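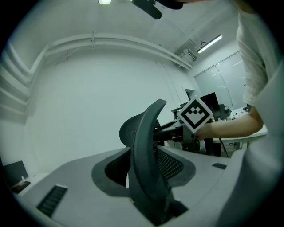 Lunch Waste in the Stockdale Building
Student project report by Poppy Gosling

Introduction

The cafeteria in the Stockdale building serves a hot lunch every school day. For my project I wanted to find out how much of that food gets thrown away and which dishes are left over most often. The school orders its meals from a supplier called Iltari, which brings them in covered trays before noon.

Method

I collected data on 8 lunch days. After each lunch I stood by the tray return and weighed the food scraped into the bin, using a kitchen scale from the science room. Napkins and yogurt cups went in a separate bag and were not weighed. I also handed out a short survey with 7 questions. I got 55 surveys back, and 37 of them were filled in all the way. I used only the complete ones.

On one Thursday the scale battery ran out halfway through lunch. I left that day out and did another one the next week.

Results

Cooked vegetables were the biggest part of the waste on most days. Green beans came back almost untouched. Pasta days had the least waste, and the bin was also light on the day we had chicken and rice. Soup was hard to judge because a lot of it goes down the sink before it gets to the bin.

In the survey, the most common reason for leaving food was not having enough time to eat. The second was that the portion was too big. Fewer students than I expected said they did not like the taste. Several wrote that they would take vegetables if they could choose how much.

I typed up the survey answers in a spreadsheet and sorted the written comments by hand, reading each one twice.

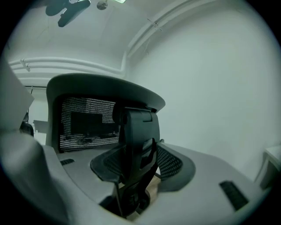

Problems With the Data

The weights include some liquid, so wet dishes look worse than dry ones. I also do not know how many students ate on each day, only how much was thrown out. A day with a field trip would look good for no real reason.

Next Steps

Velolcombe school lets students serve their own vegetables, and I would like to weigh the waste there the same way. I would also add a count of trays at the door. The full table of weights is attached to the printed copy of this report.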